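Home | News | Opinion | Business | Archive

Budget for the cloth, too
By Lorraine Baxter
1/10/18

The Poltville shop wants to buy a robot arm in April, and the number going around is 3,863 dollars for the gripper. I have no quarrel with the number. My quarrel is with the page it sits on, which has one line and a total.

I kept the books for a small parts finisher in Comcombe for 11 years. We bought a gripper once on a page like that. The gripper did what the seller said it would. Then we needed a bracket, and a second set of pads when the first wore smooth, and a table that didn't shake, and a person to stand next to it for most of a summer. The pads were 200 dollars a set. I remember because I signed for them so many times.

None of that was anybody's mistake. It was a plan that stopped at the delivery door.

Soft goods are where I would spend the first month. Metal parts are easy to grip and easy to show off to a board. Cloth folds, slides and bunches, and Poltville's work is mostly wiping, wrapping and packing. If the gripper can't deal with a rag, the shop has bought a very good tool for somebody else's job.
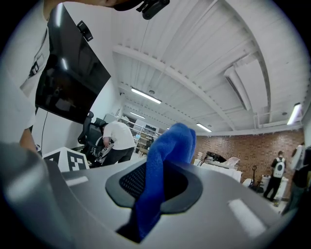
A blue cloth against the black pad of a gray gripper, in a workroom with shelving and a brick back wall.

Look at how much else is in that room. There are shelves of boxes and equipment, a big wall monitor, a table crowded with gear and several people. A room like that has a cost, and it belongs in the plan even when the floor and the wages are already being paid out of some other account.

So I would ask Poltville to set aside 3,000 dollars on top of the purchase price and not call it a contingency. Contingency money gets taken away in the fall. Call it pads, mounts and training, and put a name next to each one.

I would also ask the sellers, Wolde and Edier both, to quote the second year in writing. If one of them won't, that tells you something about the second year.

The other side says a longer page will scare people off and the shop will end up with nothing. Maybe. I have sat in those meetings, and a long page does make for a long night. But the shop in Comcombe spent the money anyway -- we just spent it a little at a time, with no plan, and argued over every invoice.

Recent in Opinion
Leave the loading dock where it is
Who pays when the lease runs out?
Letters: More on the Comcombe bus route
A used forklift is still a forklift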